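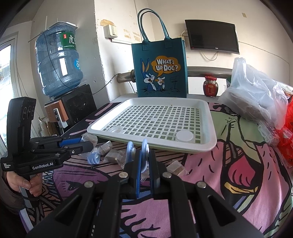
Clips, wrapped cubes, the grid tray with its two lids, felt tote at the back. All out on the bedspread.

Packing & Sorting > Small Bits > Your Questions

These are the ones we get most about sorting small bits on the bed before they go in the tote. Quick answers, written between jobs, will tidy up later.

Why on the bed and not the table?
Soft, so nothing rolls off. Also you can't go to sleep until it's done. Tables get left for weeks.

Won't I lose things on a patterned cover?
Ours is pink, purple, green, yellow, black outlines, the lot. Pale blue clips show up fine on it. Clear wrappers don't, so run your hand over the cover at the end. A plain sheet on top is fine if the pattern drives you mad.

What's the tray for?
Holding pen. Lids, caps, anything round or likely to wander. Raised rim keeps it all in. Any tray with a lip will do, a baking tray if you've nothing else.

I have lids with no pots. Keep or bin?
Lids stay in the tray till the end. If no pot has turned up by then, give it 8 days in the kitchen drawer, then recycling. Be strict. I had a bag of them from the Skisau flat and not one ever matched anything.

Where do the clips go?
Together, always. Clip them to each other or to the tote handle if they'll grip it. Loose in the bottom of a bag they vanish.

Can wrapped food go in the same bag?
Small wrapped pieces, yes, if the wrapping is whole. Put them in a pot with a lid first. Anything with a split wrapper, eat it or bin it, don't pack it. And pick up the empty wrappers as you go, they get everywere.

Felt tote or plastic box?
Felt for light things, it stands up by itself while you fill it and the long loops go over a shoulder. Not for anything that leaks. For bottles use a box.

How do I clean a felt tote?
Shake it out, lint roller, damp cloth on marks. Not the machine. Mine went in once and came out fit for a doll.

How long should this take?
One bag, 3 songs. If its more than 5 you're reading old receipts.

Do you sell the trays?
No. People ask about the Mägi ones, we don't stock those either. Try the Citudcombe market in June, household stalls are by the far gate.

My question isn't here
Email us, replies most evenings after 8. Please say what you're packing and what into.

Tags: small bits, clips and lids, tote bags, bedroom sorting

Contact | © Grarusetti Home Sorting | Back to top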